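Subject: Re: [costume-swap] hangers for the December sale
From: Leszek Śliwiński
Date: 2024-10-19

Hi all, quick answers to Bogdan, and sorry it took me so long! 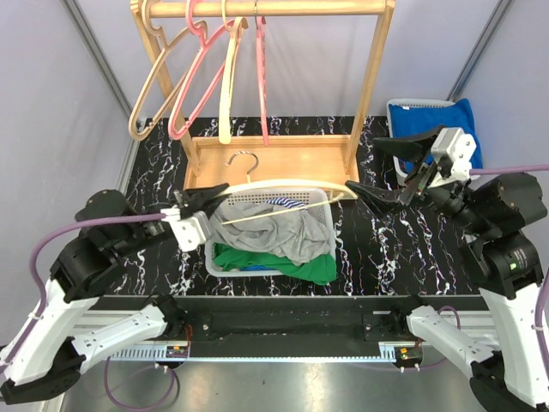 1. Hangers

Plastic is fine, any color. I'd love to get to 400 before December (we ran out by lunch last year, and the coats ended up in heaps on the stage). Please don't buy new ones, just ask your neighbors.

2. Tags

Bogdan Domański wrote:
> Are we pinning the tags again? I pulled pins out of
> 53 shirts last time and my thumbs still remember it.
> Also, who has the key to the Skunden hall?

No pins! I found a box of 600 paper tags with string at Talebi, so we loop them over the hook and we're done. Size on the front, price on the back, and write big please, the light in there is awful.

The key is with me. I'll open up at 6 in the evening the night before, so anyone with a car full of stuff can come then and skip the morning crush.

3. Kids' things

Still short on winter boots and snow pants. We've got more princess dresses than we could sell in ten years, so maybe hold off on those, unless it's a really good one.

Oh, and could somebody bring the long extension cord? I think it went home with the Zarnov people.

Leszek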